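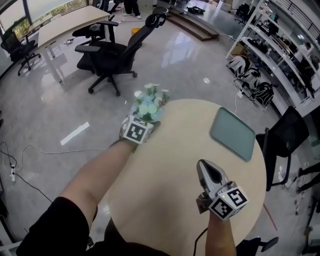 Cube on the bare left hand, gripper in the right. Flowers held out over the table.

Hand-held grippers: one plus a bare hand, or a pair?
Started by cradle_rat, April 24, 2020

cradle_rat
Topic starter
OK I've been having way too much fun with this and need other people to argue with. I've been comparing two ways of recording table tasks with the Akik hand-held gripper. Setup A is one gripper in the right hand and a marker cube strapped to the back of the left. Setup B is a gripper in each hand. Same round table, same artificial flowers, same tray.

I logged 1,421 takes between the two and threw out 624, mostly for lost markers. Setup A is so much nicer to work in! You can hold a bouquet like a normal person and only ask the gripper to do the part you care about. But the pose of the bare hand wanders when I bend my wrist, and I can't decide if that's the strap or me.

Anyone else gone back and forth on this?

torquey_turtle
It's the strap. We had the same thing with a Bralline cube and a stretchy band. The skin on the back of your hand slides more than you'd think. Put the cube on a stiff plate, put the plate on a thin glove, and try again before you blame the tracker.

Also, love the head view. Are both cubes the same size?

cradle_rat
Topic starter
Same size, different IDs. Glove is a good call, I'll try it tonight.

NullPoseNed
Going to disagree with the whole premise, sorry. If the robot at the end of this has two identical grippers then the bare hand is teaching it something it can't do. Your fingers wrap around those stems. A two-jaw gripper pinches them. I'd take 2 clean hours of paired grippers over a week of the mixed stuff.

mossy_servo
Depends what the left hand is for though? If it's only holding an object out so the right can grab it, who cares how the fingers are arranged. You want the position of the object and that's it. We kept the hand as a "holder" and left it out of training completely, worked great for handovers.

NullPoseNed
Fine for handovers. Bouquet into a tray is a different animal.

cradle_rat
Topic starter
Good fight, keep going :) Here's one from the other side, from the camera on the gripper itself. This is what I wanted to ask about next, so consider it part two of the thread.
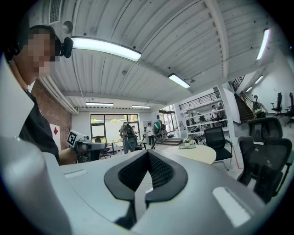

Gripper camera view. Cradle in front, the other gripper and its cube over on the left.

What I like: the V cradle is always right there at the bottom, so you always know where you are relative to the grip. What I don't like is how much ceiling and room comes along when the wrist tips up. Those long lights are murder on auto exposure. Tip the gripper down to the table and everything goes dark for a moment, then it catches up. I've been running exposure on auto the whole time.

torquey_turtle
Lock it! Set it for the tabletop and let the lights blow out. You don't need detail in a light fixture.

mossy_servo
+1 to locking, and check flicker while you're in there. With tubes overhead, shutter matters more than people expect. I used the Fulov controller to push one fixed setting to both cameras at startup and it saved me so much grief. Before that I had a left and a right that never matched in brightness.

bracket_and_bolt
Small vote against locking. Our room has big windows like yours and a setting that was perfect in the morning was soup by late afternoon. I lock per session, ten seconds looking at the table, then freeze it. Middle road.

Question back to you: does the mesh in the cradle hold up? Ours on the Mao started to fray in March and I've been gluing it down ever since.

cradle_rat
Topic starter
No fraying so far but I'm nowhere near heavy use yet. The mesh is my favorite part, smooth stems stay put where the bare rubber let them spin.

Per session lock sounds very doable. Does the Fulov let you freeze on a button press or do you have to go into a menu?

mossy_servo
Menu on the old firmware, button on the new one. Hold it until it beeps.

NullPoseNed
Since you have both grippers out anyway, do me a favor and run the flowers with the pair and the same person. Put the discard rate for each setup next to each other. 624 lumped together doesn't tell us which side is losing markers. I'd bet a coffee it's the hand.

cradle_rat
Topic starter
You're on. I'll split the old log too, the setup is tagged in every take so it's only a filter. Aiming for 1,000 kept takes with the glove plate and locked exposure, half and half, and I'll post the numbers when they're in.

torquey_turtle
Take a picture of the plate when it's on. I want to see which way you run the strap.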